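Turnden: Meditation Group Moves to Larger Hall and Revises Timetable

March 9, 2021

The Turnden Meditation Circle has taken a two-year lease on the upper hall at Fortin House and will hold all its group sittings there from the end of the month. The agreement was signed in February by Rosaire Tremblay, who coordinates the Circle, and Isabelle Cormier, acting for the building's owners.

The hall has a floor area large enough for the spacing rules now in force. The Circle's former room on the ground floor did not, and group practice had been held by telephone link for most of the winter.
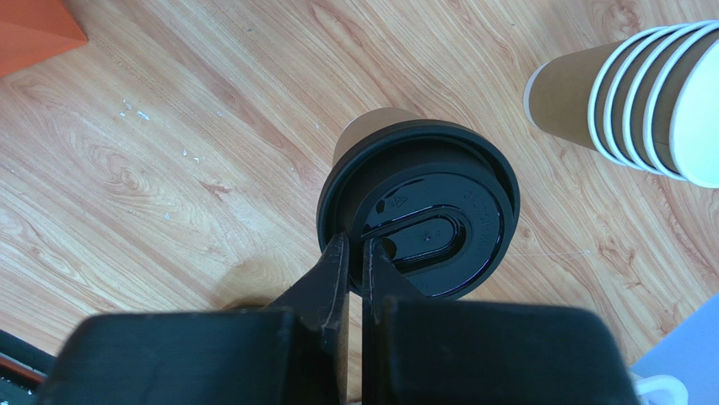

Revised timetable

The morning sitting will start at 7 and last one hour. It consists of forty minutes of silent practice followed by a reading. The evening sitting keeps its present length but will be split into two parts, with a short interval for those who wish to leave early. Beginners are asked to attend the evening sitting first, as instruction in posture and breathing is given only then.

Places must be reserved the day before. Mats are not supplied for the time being, and those attending should bring their own. Chairs are available on request — the request should be made when booking.

Vernon Fraser, who returned to the practice last year after a long absence, will lead the reading group. “I had kept the books but had stopped opening them,” he said. “When I came back I started again from the first chapter, and I would advise others to do the same.”
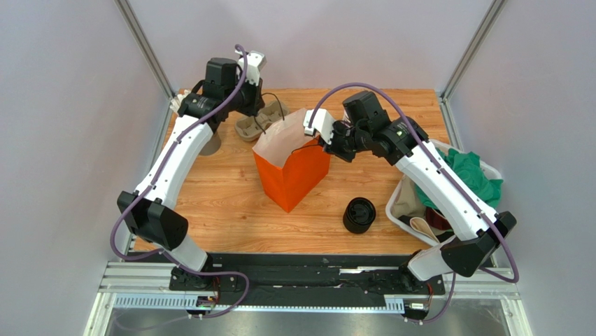
Two robot arms over a wooden tabletop.

The reading group will work through Odidari, the collection of short teachings used by the Circle, in the translation by Angelica Agbayani. A corrected printing of 2,000 copies was completed in February. It restores a passage missing from the second section and numbers the paragraphs throughout, so that readers with different editions can follow the same text. Copies of the earlier printing remain usable, and a sheet of corrections can be had free of charge. 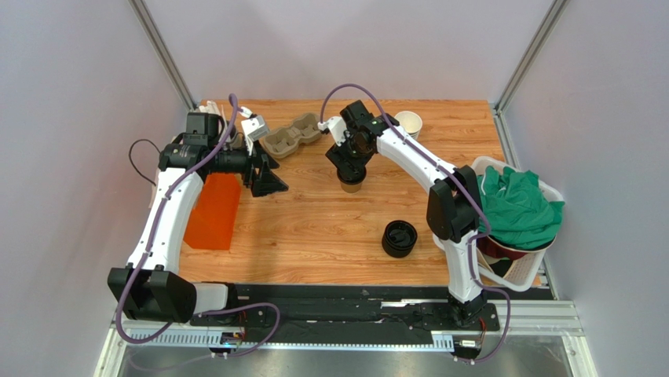

Retreat at Rurnusmont

The spring retreat at Rurnusmont has been put back to the autumn. Bookings already made will be carried over unless the person concerned asks for a refund. Dwight Lapointe, who handles retreat bookings, said that requests should be made in writing and should give the name under which the place was reserved.

The length of the retreat is unchanged at seven days. Participants will keep silence from the first evening until the last midday meal, apart from one interview with a teacher. The daily schedule will be sent out with the joining instructions.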